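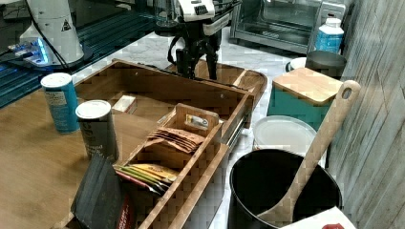 Our arm has a problem with the gripper connection, and I ask for advice before I let it run again without a person beside it. The task is simple: open the drawer, take a tea bag, put it on the cutting board, close the drawer. The fault comes when the wrist is low. If the gripper has to go down over the far end of the drawer, behind the organizer with the tea bags, the cable loops beside it are bent more than in any other pose we use, and I suspect them. The controller then reports code 228 (gripper not answering), but the arm does not stop. It continues the path with the fingers in their last position. Last week they were closed on the front of the drawer, the next motion was "retreat up", and the arm lifted the drawer until the slide came out of its rail. The protective stop came only after that. One screw of the slide was pulled out of the wood.

Setup: Drultard controller, two-finger gripper from Dalow, power and data in the same cable. In the log I find 81 faults in almost 4000 cycles. Most of them recover in less than a second and we never noticed them before the drawer.

My questions: how do I know if it is the cable or the connector, and why does the arm not stop by itself?

lowpose
Posted Mar 28, 2021 in Faults and Safety

----

tin_elbow wrote:

Cable. Every time I have seen a dropout that depends on the pose it was the cable, near the plug, where the strain relief ends. Swap it and go on with your life.

What is your payload setting? If it's too high the arm will also be slow to notice that it is lifting furniture.

----

kelvinbridge wrote:

I would not swap anything yet. The cable is the smaller half of this. You have an arm that keeps moving after it loses its tool, and a new cable only makes that happen less often.

On a Drultard the gripper status is only a message unless you map it to a stop input. Look under I/O, tool, "on loss of communication". Out of the box ours was set to "warn". Is yours?

----

lowpose wrote:

Thank you both. Yes, it is set to "warn". I did not know this menu. The person who installed the arm left in September and I have only the short notes.

Payload: I had entered the gripper with the mounting plate, and also the heaviest object we planned, all the time, also when nothing is held. So it was too high. I corrected it.

Today I did the test of tin_elbow in a simple form. I kept the drawer out of the program and sent the arm only to poses above the cutting board, where it stays higher and the wrist does not turn much.
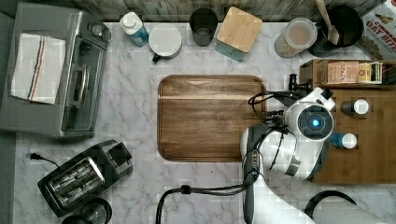 I let it repeat this for the whole morning and there was no code 228, not one. Then I added the low pose again, with the gripper open and nothing to hold, and the fault was back before lunch. So it depends on the pose, I am now quite sure. But I could not produce it with my hand. I moved the cable slowly at the plug, and after that at the middle of the loop, and the connection stayed good.

----

tin_elbow wrote:

Slow bending by hand often shows nothing. The broken strands touch again. Put a meter on it and flick it, or run the low pose at full speed and then at a quarter. If it faults only at full speed, cable.

----

mornings_only wrote:

We had the same code at the Snorradóttir workshop and it was not the cable. It was the ground. The gripper draws more current when it starts to close, the voltage at the tool drops, the gripper restarts, and for that short time it does not answer. Ours also seemed to depend on the pose, but the real reason was that we always closed the fingers in the low pose. Check if your faults come at the same time as a close command.

----

tin_elbow wrote:

He just said it faulted with the gripper open and nothing to hold.

----

mornings_only wrote:

Open and nothing to hold does not mean no command was sent. Many programs send "open" again at each waypoint. I did read the post.

----

lowpose wrote:

mornings_only is right that my program sends "open" again at the low waypoint. I have removed this line, and the fault still came, but less often. The quarter speed test: no fault in two hours. At full speed it came again. I think this is for the cable, but I would not bet the drawer on it.

----

kelvinbridge wrote:

It can be both. A few broken strands raise the resistance, so the voltage drops more when the motor starts. You two may be arguing about the same wire.

But please, lowpose, change the setting to "stop" before the next test if you have not done it. Then pull the gripper plug by hand with the arm moving slowly in free air, you standing outside its reach and a second person at the stop button. If it does not halt, the mapping is wrong and it doesn't matter what the menu says.

----

tin_elbow wrote:

Small objection to that. A hard stop while the fingers are closed on a drawer leaves you with a clamped drawer and an arm that has to be freed by hand. For a kitchen task I would rather have it hold position, keep the grip and call somebody. In the Skaden project they used the hard stop for everything and spent half the day freeing things.

----

kelvinbridge wrote:

Freeing things by hand is fine with me. A clamped drawer stays where it is. With a held position the motors are still on, and the person you call will put their fingers right there.

----

lowpose wrote:

I have set it to "stop". With the plug test the arm halted at once, three times. The first time it did not, and I found that I had saved the setting but not restarted the controller — please note this if you have the same model.

For the cable: I ordered a new one, longer, and I will fix the loop higher on the forearm so that it has more freedom when the wrist goes down. I also split the retreat motion. First open the fingers, then wait until the gripper confirms, then up. If there is no confirmation in one second, the program ends.

About the discussion between you, for now I stay with the hard stop. The force limit for the drawer motions is lower also. The slide is screwed in again with a longer screw, and it runs a little stiff in the last part, so I may have to raise the limit for closing only. When the new cable is in I will write the number of faults, with the same speed and the same poses.

----

mornings_only wrote:

Please measure the voltage at the tool before you take the old cable off. After that we will never know.

----

lowpose wrote:

Yes, I will do it first. I need to borrow a meter which can record.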